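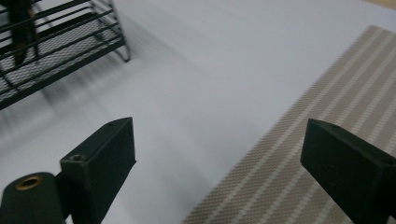
Photo: Lerora kitchen notes

I get more questions about placemats than about anything else on this page, so let's do placemats (and the rack, I'm getting to the rack).

My table top is pale, somewhere between gray and white, and I love it, but it shows every ring and every crumb. For years I had one big tablecloth on it and I was washing the thing constantly. Then I picked up some striped woven mats in beige and taupe at the market in Larkton and I have not ironed a tablecloth since! The stripes hide a lot. Toast crumbs vanish into them completely, so shake the mat over the sink even when it looks clean.

How I wash mine: lukewarm water in the tub, a squirt of dish soap, a soft brush going along the stripes and never across. Rinse, roll up in an old towel, press, then lay flat overnight. Don't hang them over the shower rail. I did that with my first set and they came out with a hump in the middle that never left, not even under 7 heavy cookbooks. Check the label first, as some woven mats can't take a soak and only want a damp cloth.

Tomato sauce: scrape, cold water, a dab of soap, leave it ten minutes, cold water again. Candle wax: put the mat in the freezer for an hour and snap the wax off with your thumbnail.

Now the rack. I like a black wire mesh one right on the table, off in a corner, because everybody can reach it and I'm not up and down to the drawer all through dinner. Crumbs and grease do collect in the mesh floor. Once a week I take everything out, turn the rack over and give it a good knock over the trash, then go at the mesh with an old toothbrush and hot soapy water. Dry it properly, especially where the rails meet the legs — that's where my last one started to rust. If the legs scratch, a dot of clear nail polish under each one helps. Felt pads are fine too but they get gummy.

For the table itself I use a barely damp cloth and then a dry one. The spray from Imhof that my sister-in-law swears by left streaks on mine, though she has a darker table and hers looks great. Try it on a corner first.

Next month, probably in April if I get my act together, I'll do wooden spoons and what to do when they go fuzzy.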